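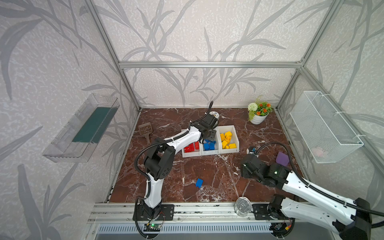
The rate was paid per good episode, and good was decided in Emener by people I never met.

I took the job in May, after the furniture plant let the whole second shift go. The ad said remote operation, which I pictured as trains. The building was in Vadville, behind the tire place, and you went in by the loading door. They gave me a stool and two handles. When I moved the handles, the arms moved on the other side of the partition, and I watched them on three screens. The big screen showed the table. The two little ones showed what each hand saw, and it took me a week to stop feeling seasick.

The task was called Sort Blocks, Three Colors. Red in the left bin, blue in the middle, yellow on the right. My niece could do it before she could say her own name, and she did it without a stool.

"You're not sorting blocks," the floor lead told me the first morning. She had a way of saying things as if she had been handed them on a card. "You're showing Hinuten how a person decides."

Hinuten was the model. It lived in Emener too, or on a server somewhere that Emener paid for. I asked what there was to decide about a red block.

"Which one you go for first," she said. "How you come at it. What you do when you miss."

"What should I do when I miss?"

"What you'd normally do."

I would normally swear. I wrote that on the feedback form and heard nothing.

The quota was 37 good episodes a shift. You pressed the left pedal to start and the right pedal to save, and if you dropped a block off the table you pressed both and lost it. The man on the next stool did 400 in his first two weeks and had them announced on the board by the coffee machine. He had been a dental technician. He held his handles with the tips of his fingers and never looked at the big screen at all. I asked him once if he thought the thing was learning anything.

"It's learning me," he said, and he seemed pleased about it.

I had my doubts. I had spent eleven years around machines that were supposed to learn. We had a sander at the plant that adapted to the grain. It adapted by stopping, and then a man would come out with a laptop and charge us for the morning.
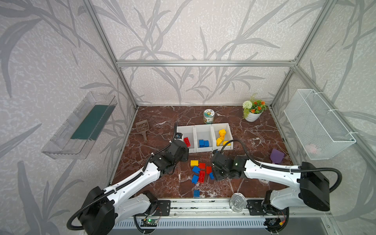 By the third week I had a style, which I hadn't asked for. I went for the yellows early. I left a blue for last if there was one sitting out by itself, the way you leave the corner of a sandwich. I used the right arm more than the left, though I'm left-handed, and I couldn't have told you why. The company that built our software, Mạc, sent a weekly sheet with each operator's habits on it in colored bars. Mine said I hesitated. It gave the average hesitation in milliseconds, 373, and it had an arrow pointing up next to it, and no word on whether up was good.

"Is up good?" I asked the floor lead.

She looked at the sheet a long time. "It's information," she said.

They ran Hinuten on a Thursday. We were told to take our hands off the handles and keep our feet away from the pedals, and a few of us stood up so we could see over the partition. Someone from Emener was on the speaker. He said the model had been trained on up to 800 episodes from each of us, that it had never seen this exact layout, and that we should be proud. Then he asked if everyone was ready, and I don't know who he thought was going to say no.

The right arm lifted. It went out over the blocks and stopped.

I've tried to explain this to my sister and she says I imagined it. The arm hung there, and the fingers opened a little, closed, and opened again. I do that. I'd been doing it since my second day, when the grip slipped on me, and I never quit. Then it came down on a yellow block, lifted it, carried it to the right-hand bin and let go from too high, so that it bounced. The dental technician never let go from too high. He set them down like crowns.

It did another yellow. It did a red. People were clapping after each one by then, and the man on the speaker was clapping too, or hitting his desk. I kept my hands in my pockets. I'd seen demonstrations before. The sander had been wonderful in its demonstration.

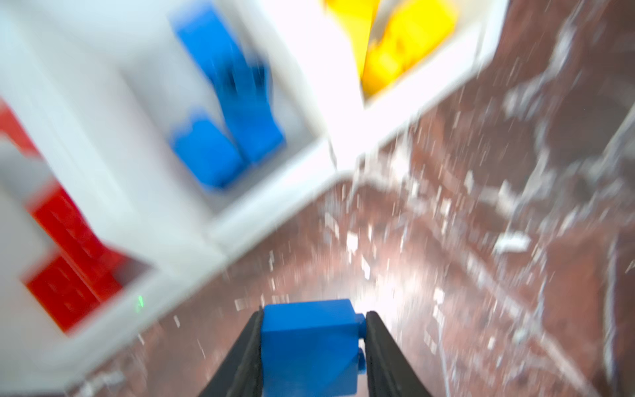 Operator view, wrist camera. Blue block in grip.

When there was one block left it was a blue one, off by itself toward the front. The arm hovered over it for so long that the man on the speaker asked whether we had frozen. The floor lead said no, it was live. My right foot had found the pedal, and I took it off again.

"What's it doing?" he said.

Everybody looked at the screens. I could have told him, but it wasn't the kind of thing there was a bar for on the sheet. It knew the block was blue. It knew where the block went. It had picked up from somebody the notion that you wait a second before the last one, and it had no idea how long a second was supposed to be.

"Give it a minute," I said.

The floor lead wrote that down.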